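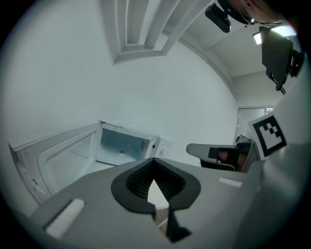
Is it worth saving up Geralik shards for the Eskola tower, or should you spend them as they come in? Save them, at least until you've cleared the second gate, then spend the lot in one go on a single tower.

That's the short version for those of you reading the list on your phones. The long version is me rambling, so get a cuppa.

On 12 September 2024, Tyyne Väisänen wrote:

> Hi all,
>
> I've been playing Nuletti since June and I'm properly stuck. I've got all my towers at level 40 and I still can't get past the second gate. The moths just fly over everything. I've been putting shards into whichever tower is cheapest at the time, because it feels good to see the numbers go up, but now every upgrade costs a fortune and I earn maybe a handful a night.
>
> Also, is the Wilwood map meant to be harder than the one after it? I peeked at a video and the next one looks like a holiday.
>
> And has anyone worked out what the offline bonus does? Mine says 1093 every single morning, no matter how long I leave it.
>
> Tyyne

Hi Tyyne, and welcome! I think you're the first new poster we've had in ages.

I did exactly what you're doing. Bit of love for every tower, everybody level, very fair, and then I sat at the second gate for weeks getting flattened by moths. The trouble is that the upgrade price goes up with the total levels you've bought across the whole map, so those cheap upgrades on the frog tower (which can't even hit anything that flies!) make the Eskola one dearer as well. The game doesn't tell you this anywhere. I only found out when I started a second save and noticed my prices were way lower.

So what I'd do is this. Stop buying anything. Let the shards pile up until you've got 3086, which is what it cost me to open the third branch on the Eskola tower, the purple one with the little bell on it. Yours might be a bit different with all those levels behind you, I'm not sure. Once you've got the bell, anything that flies slows down when it goes past, and then your other towers finally get a decent go at it. Put it on the inside corner near the pond if you can, so the moths pass it twice.

If you can't stand waiting, the other way is to reset the map. You lose the levels but you keep your colour badges and half your shards, and honest to goodness you'll be back where you were in a couple of evenings. My brother reckons resetting is cheating. He also hasn't beaten the second gate, so, you know.

As for Wilwood, yes, it's harder than the next one, and I don't think it's meant to be. They changed the path in the spring update and cut out the long loop at the top, and they never took any enemies out to make up for it. The next map is a doddle. You'll fly through it and then hit the harbour and want to throw your tablet in there.

The offline bonus I can half answer. It's capped by your lantern, not by your towers, so if you've never upgraded the lantern you'll get the same number every morning whether you slept for six hours or went away for the weekend. The lantern is hidden in the shop behind the tab that looks like an ad. Tap the grey moth. I ignored that tab for months thinking it wanted my credit card.

One favour while I'm here. Does anyone still have the old wave list for Wilwood from before the update? I had it saved as a text file and it went missing when I changed computers. I'd like to compare the moth waves properly, my memory says there was a gap after the third lot where you could sell and rebuild, and I can't find that gap any more. If it's in somebody's favourites please post the whole thing to the list, don't just send it to me.

Tyyne, let us know how you go with the bell, and which corner you end up putting it on. I've only ever tried the pond.

Cheers all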